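### Cable loop on the picking arm, how much slack is too much?

**vitar_bench**

So the bin picking build at the Ceter workshop is moving along! Bin is clamped to the table now (took me way too long to do that), and I'm on to the cables. I left a big loop at the wrist so the last joint can turn all the way without pulling. Costel Văduva, who shares the space with me, wants it cut down. I say leave it. Thoughts?

### Re: Cable loop

**mihaila65**

I'm with Costel. A loop like that will catch on the bin wall sooner or later. Mine did, and I lost a connector and a whole evening. Take out 100 mm and try your worst wrist angle by hand, slow.

### Re: Re: Cable loop

**prandard_fan**

Nah, don't cut anything! You can always tie up extra cable, you can't add it back. I ran mine short and it cracked inside the jacket after 271 picks (yes, I log them). Slide the tie point back along the arm first and see where the loop ends up. What are you picking, anyway? Tall stuff or flat stuff?

### Re: Re: Re: Cable loop

**vitar_bench**

Mixed bag: a baseball, a work glove, a yellow-green bottle, a flat orange-red box, plus some clear plastic that I expect trouble from. Yellow cable makes the wide loop, the thin black ones follow it, and then the lot goes back over the arm with white tape up top. I'm not cutting before I've tried moving the ties, sorry Costel.
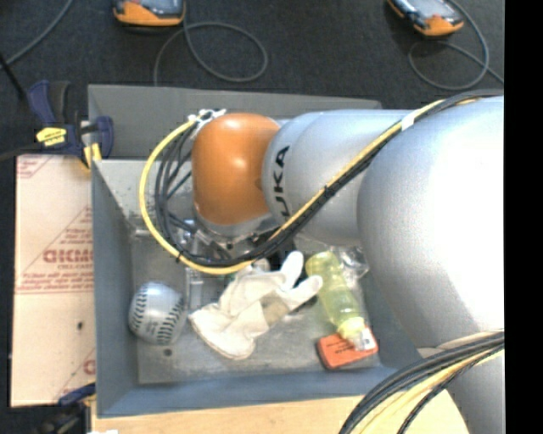 ### Re: Re: Re: Re: Cable loop

**mihaila65**

Still too much loop for me, but fine, move the ties first. And swap that tape for a proper strap while you're up there.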